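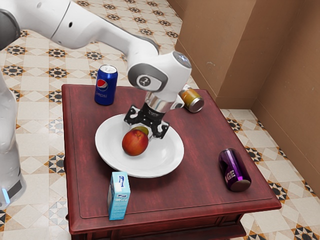 Ravinder Bouchard told me to start with the slide rules and leave the abacuses for after lunch, and I'm glad I listened. By the time I found the right room at the Jarwood open day, a line had already formed at the big demonstration rule on the wall, with people multiplying by sliding a wooden bar as long as a canoe.

By Brittany Friesen
14 April 2026

I have wanted to visit the Jarwood Collection for years. It's a small museum of the history of mathematics, two floors above a print shop, and it opens its storage rooms to the public once every spring. The rest of the year you see the front galleries. On the open day you get the drawers!

And what drawers. Akua Bonsu, who looks after the printed books, had laid out a merchant's arithmetic from 1766, open at the rule of three, with the first owner's sums all down the margin. He got one wrong, crossed it out, got it wrong again and then wrote the right answer very large. I stayed with that page far too long. You could follow him carrying a two he shouldn't have carried, and I have done the same thing on the back of an envelope this month.

Next door was a session on counting in base sixty. We each got a lump of clay and a cut reed and were shown how to press the Babylonian wedges – a thin upright one for a unit, a fat corner one for a ten. Writing 59 is a lot of pressing. Then we had to write 61, and the whole room went quiet, because it's one wedge, a gap, and one wedge, and without the gap you've written 2. That's the trouble with having no zero, and I'd read it in half a dozen books, but I don't think I felt it until I was squinting at my neighbor's tablet trying to guess how wide his gap was meant to be.

After lunch (good soup, not enough chairs) Nathalie Bélanger gave a talk on tally sticks. She split a hazel stick down the middle in front of us and handed the halves to two people at opposite ends of the row, then had them brought back together so the notches lined up. Simple, and it got a round of applause. She was also very fair about what we don't know. Notches on very old bones may be counts, or they may be there for grip, and she wouldn't be pushed into picking one.

I did get to the abacuses in the end. There are 286 in the catalog and you can handle a tray of the sturdier ones. My fingers were hopeless on the Japanese kind and a little better on the Russian, with its ten beads on a bent wire.

If you go, bring a pencil, since pens aren't allowed upstairs, and wear something you don't mind getting clay on. The next chance to see the storage rooms is a shorter evening in September.

Share this | 61 shares | 2 comments

Wayne Hebden
I was on the clay table behind you. My 61 was read as 2 by everyone who looked at it. Did you see the Napier's bones in the corridor case? Easy to walk past.

Akua Bonsu
Thank you for coming, Brittany! The margin writer also tried long division near the back of the book. It goes on for a page and a half. Ask for it next time.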